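Kodinus Opens Return Scheme for Used Toothpaste Tubes at 900 Collection Points

Estomard, 01/06/2025 - Kodinus, a processor of small-format plastic packaging, has opened a collection scheme for used toothpaste tubes and other squeezable bathroom packaging. The scheme covers 900 collection points in pharmacies, dental offices and grocery stores, and feeds a dedicated sorting line at the company's Plistotier plant.

Toothpaste tubes are difficult to handle in general household recycling. Many are laminates in which a thin barrier layer is bonded between layers of plastic, and residue left inside the tube raises the washing load at the plant. Small items also tend to fall through the screens used at standard sorting facilities and leave the process with the fines.

The Plistotier line treats tubes as a separate stream. Incoming material is screened, sorted by near-infrared scanner, cut open lengthwise and washed in two stages. Caps are separated by density after shredding. Tubes with a metal barrier layer are diverted before cutting and baled for a different outlet. Design capacity is 1000 kilograms per shift.

Tubes from any manufacturer and any country are accepted. Labels do not have to be removed, and printing in any language or color has no effect on sorting, which is based on the tube wall material.
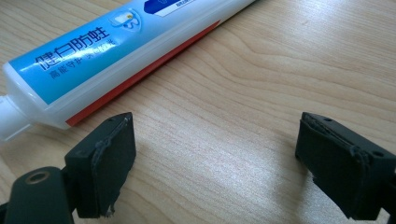

A capped toothpaste tube with a light-blue label band and Chinese product text. Imported brands are accepted at all collection points.

Households are asked to prepare tubes as follows. Press out the remaining paste from the crimped end toward the cap. Screw or snap the cap back on. Do not cut the tube open or rinse it, as the plant wash is set up for closed tubes with a small amount of residue. Outer cartons go in the regular paper collection.

Pump dispensers, toothbrushes and floss containers are outside the scope of the scheme. Hand cream and ointment tubes may be included if they are no longer than a standard family-size toothpaste tube - prescription products should go back to the pharmacy counter.

"The main variable for us is residue," said Lahcen Badawi, head of process engineering at Kodinus. "At 5 percent by weight the wash water can be kept in a closed loop through a full shift. Above that we have to bleed and refill, and throughput drops."

Collection boxes are made by Nolte and hold a removable liner. Store staff close the liner when it reaches the fill line and place it with outgoing deliveries for return to the regional depot. No separate truck route is operated.

Recovered plastic will be sold as gray regranulate for non-food uses, including pipe clips and crate inserts. Kodinus will publish its first figures on yield and reject rate in October.

Media contact: Kodinus Press Office, Estomard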